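Breltard Community Boards > Teaching & Tutoring > Room dividers for a shared classroom?

vlasta_n
We're two adult ESL groups in one church hall this spring and the noise is getting to me. My beginners are trying to hear the difference between "ship" and "sheep" while Costel's advanced people are arguing about zoning laws ten steps away. I can get one thing out of the budget, and the limit is 252 dollars including shipping. Folding screens? Curtains on a rail? One of those big rolling panels? Whatever it is has to be put away by 9 pm for the choir.

heri_carhuamaca
Rolling panel, no question. We had curtains at my old place and all they did was collect dust and fall on people. A panel you can write on pays for itself, you get a second board out of it.

pencilstub80
Going to disagree with Heri. A panel stops people from SEEING each other. It does next to nothing for sound in a big hall, the noise goes right over the top and bounces off the ceiling. If it's noise you're worried about, put the money into rugs and something soft on the walls.

heri_carhuamaca
Sure, but half of what feels like noise is distraction. Once my students couldn't watch the other group they quit complaining. Same voices, same volume.

pencilstub80
Your students quit complaining. Did they hear any better?

heri_carhuamaca
I didn't run a hearing test on them, no.

ErmiraG
I'm somewhere between you two. We have panels and they help, mostly with the wandering eyes. But please, whatever you buy, look at the feet and the wheels before you look at anything else. I bought a Flaken screen two years ago because it was pretty and it had those tiny hard wheels that catch on every seam in the floor. I ended up carrying it. It's heavy and I am not tall.

The kind I'd get now has a proper leg up the side with a curved foot and a real caster under it, and the bottom edge finished in metal so it doesn't get chewed up by chairs. 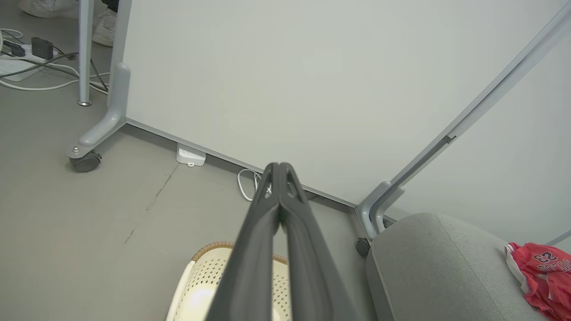
Metal strip along the bottom, curved foot, caster. Go for this style.

I got my second one from a school that was closing and paid 80 for it, so do ask around before you order new. Schools clear things out in May, and they'd often rather see it go to another classroom than pay to have it hauled.

vlasta_n
Oh that's helpful, thank you! I hadn't thought about the wheels at all. Our floor is old and has a ridge in the middle where they joined the extension on. Do yours lock?

ErmiraG
Mine do, with a little foot lever. Get locking ones. I had a student lean on an unlocked one while he was conjugating "to fall" and I'm not making that up.

costel.v
Costel here, of the zoning laws. For the record my group is not that loud. It's one man and he's retired.

vlasta_n
It is two men, Costel.

faisal_d
Has anyone tried just moving the groups so they face away from each other? I teach citizenship prep in a library basement with a chess club on the other side and that was the biggest improvement we ever made, and it was free. Both teachers stand in the middle, back to back, and the students sit toward the far walls. Everybody talks toward the walls. It felt ridiculous for a week and then it was normal.

pencilstub80
Wouldn't that put the two teachers right on top of each other? They're the loudest people in the room.

faisal_d
You'd think so, but I'm facing away from the other guy and so is his voice. Try it for one evening. Worst case you move the chairs back.

heri_carhuamaca
I like the chairs idea AND the panel. Put the panel between the two teachers. Then you each have a board behind you.

pencilstub80
OK, that one I'd go along with. Still say buy a rug.

costel.v
I can get a rug. My sister-in-law has a Jular one rolled up in her garage, it's brown and it smells a little of garage, but it's big.

vlasta_n
Bring it, we'll air it out. I'm going to call the middle school about the panel first, and if they have nothing I'll order one with the locking wheels. Does anyone know how wide these are when they're folded up? The closet door is narrow and the choir already has 20 music stands in there.

ErmiraG
Mine doesn't fold, it only rolls. Measure the door before you call!!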